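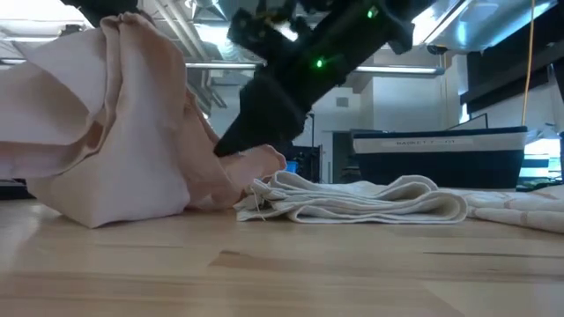 The arm at the right side of the pink cloth, with two off-white pieces waiting farther right on the table.

Gallery: the Justus cloth folding kit on our bench in Dastport

We had the Justus kit on trial in our workshop in Dastport from March until July. It is sold by Tang, and it contains the mounting plates, the grippers, the control box and the software for folding towels and other flat textiles. The arms are not included. You must bring your own, or rent them from Tang by the month, as we did. Many readers of the Ilgate list have asked for pictures, so on this page I put the ones that I find useful, and under them my notes on the work. The long written review will follow when I have finished the tables.

About the picture at the top

Crumpled cloth is the part of the work that interested me most. A towel which lies flat is easy for almost any system on the market. A towel which comes in a heap has no corners that the software can trust, and the kit must look for a hem or an edge and pull until it finds something it knows. The pink piece has a stitched hem along its thick fold, and for a person this is an obvious place to begin. The software prefers corners. It uses a hem only when it has tried the corners first, and this order can not be changed in the menu.

The fingertip is blunt, as you can see on the black gripper. I was doubtful about it when I opened the package, because I expected something thin that could slide under the cloth. After four months I have changed my opinion. On terry and on heavy cotton the blunt tip worked well for us and left no marks. On thin napkins I would still like a narrower one, and Tang says that a second tip is planned.

The table

Our bench top is wood, made of strips. The manual recommends a gray mat – we worked without it for most of the trial and had only small problems. White cloth on pale wood is more difficult in the afternoon, when the sun comes in. If your table is light, I advise you to do the camera setup twice, one time in the morning and one time after lunch, and to keep both profiles.

The white pieces

On the table there is one off-white cloth in folded layers, and another with thin tan-pink stripes, partly rolled. Stripes were a question in many of the letters I received. In our trial they did not disturb the kit when they were thin. Wide stripes of strong color were sometimes taken for an edge, and then the arm took the cloth in the wrong place and had to begin again.

Loose threads are a different matter. The kit does not care about them, but they collect in the joint of the gripper. Clean it every evening with a small brush. We forgot this in the second week and lost one morning.

Some numbers from the trial

Pieces folded in total: 2212
Pieces given back to a person because the kit stopped: 119
Time for one bath towel from a heap: up to 7 minutes when it went badly
Minutes to change from towels to napkins: 20

The time for one towel is too long for a laundry that is paid by weight. For a small hotel, where the work can run in the night, I think it is acceptable. The given-back pieces were mostly fitted sheets, and the manual says clearly that fitted sheets are not supported. We tried them anyway.

What I liked

The control box starts quickly and the messages on the screen are written in normal words. The mounting plates fitted our bench without drilling new holes. The support desk answered every mail on the same day, also the mail in which the mistake was mine.

What I did not like

The cable holders are weak and two of them broke. The emergency stop is on a short wire, and we had to buy a longer one. Updates can be installed only when both arms are in the parking position – this is written on a page near the end of the manual, where I found it much too late.

The kit went back to Tang at the end of July. If you want to know the settings we used for heavy cotton, write to me through the contact form and I will send the file.

14 comments | 31 shares

Recent galleries
Bag opening station, first week
Three small grippers for soft goods
A used conveyor and what we paid for it
Sorting socks by color: second attempt
The Ilgate open day in pictures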